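Stivalness gripper comparison

The Stivalness gripper comparison, usually shortened to the Stivalness runs, is a set of trials in which rival robot grippers are made to do the same dull kitchen chores on the same simulated arm. It was set up by Jarmila Čierny, who had grown tired of gripper brochures in which every product picks up an egg. The trials are run in simulation first. A gripper that does badly there may be tried on real hardware anyway, usually at the insistence of whoever makes it.

The name comes from the software that schedules the runs. The software was named by a previous employee, who left no notes on the matter.

Background

Before Stivalness, grippers were compared by hand, one at a time, by people who already had a favorite. Results were kept in a spreadsheet with a column headed "feel." Čierny kept the spreadsheet and removed the column, a decision still described in the project's change log as "temporary."

The first version of the comparison used blocks. Blocks proved too easy to grasp and gave nearly the same score to every gripper, including one that had been loaded into the simulator with its fingers on backward. The blocks were retired in April and replaced with household tasks, on the theory that a saucepan is less forgiving than a cube.

Grippers tested

Three grippers have been through the full set. The Fanell is a two-finger linkage gripper that closes quickly and holds on with what its manual calls confidence. The Lâm is also a two-finger design, slower, with longer fingers and a softer default grip. The Eston has three fingers and was expected to win. Its supporters still expect it to.

All three are mounted on the same six-joint arm model, with the same wrist flange and the same controller settings. This last point caused more argument than any other part of the project. Each maker supplies its own recommended settings, and each set makes the other two grippers look clumsy. Čierny's answer was to use none of them. The shared settings are agreed by all parties to be unfair, and she has taken this as a sign that they are about right.

The stove task

The best known of the household tasks involves a pan and a hot plate. The arm must take hold of the pan, bring it over the burner, set it down flat, and let go without dragging it off again on the way out. Each gripper gets 156 attempts, with the starting positions of the pan and hot plate shifted a little each time. The hot plate is often turned at a slight angle to the table, a small cruelty that adds nothing for a human cook and a good deal for a wrist camera. 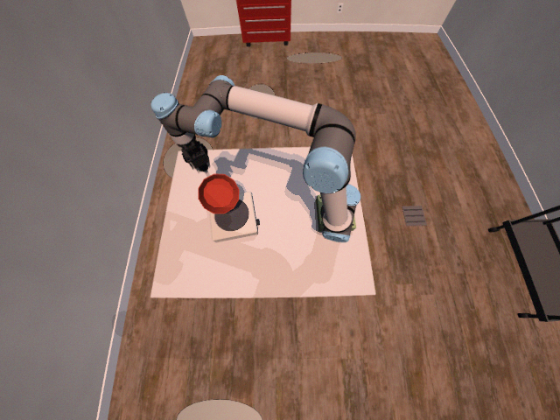 Scoring is by stage. An attempt earns credit for reaching the pan, for a stable grasp, for placement, and for release, so that a gripper that does everything well and then flings the pan at the last moment is still given most of its points. The scoring rules have been revised nine times. Most revisions deal with the word "on." Under the current wording, a pan counts as on the burner if its center is within the burner's edge and it stays there for two seconds after the fingers open. Earlier wordings allowed a pan to be on the burner while tilted against the control knob, and the Eston entry made full use of this.

Handles are the hard part. A thin handle gives the fingers little to close on, and a small error in angle lets the pan roll around it like a sign in the wind. The Fanell tends to grasp firmly in slightly the wrong place. The Lâm grasps in the right place and then thinks about it. The Eston, with a finger to spare, often gets that finger under the rim, where it supports the pan very well until the moment comes to leave.

Cameras

Each run is recorded from a fixed room camera and a wrist camera. The room camera is meant for people and the wrist camera for the controller, although a set of trials in which the two were swapped by mistake produced scores only a little worse. This finding was circulated on a Tuesday and has not been mentioned since by the person who chose the wrist camera.

Shadows were added to the rendered room after an early controller turned out to be treating evenly lit tables as a kind of home. With shadows switched on, its scores dropped sharply – and so did the number of people willing to say they had written it.

Criticism

The usual complaint is that simulated contact is kinder than the real thing. Friction in the simulator is a number, and someone has to choose it. Makers of grippers with smooth fingertips have asked for a larger number; makers of grippers with rubber pads would like it left alone. A second complaint is that one pan on one hot plate says little about kitchens in general. Čierny's written reply runs to a single line: "Agreed. Please send pans."

No overall winner has been named. The project publishes scores by stage and leaves readers to add them up, which all three makers have done, with different results.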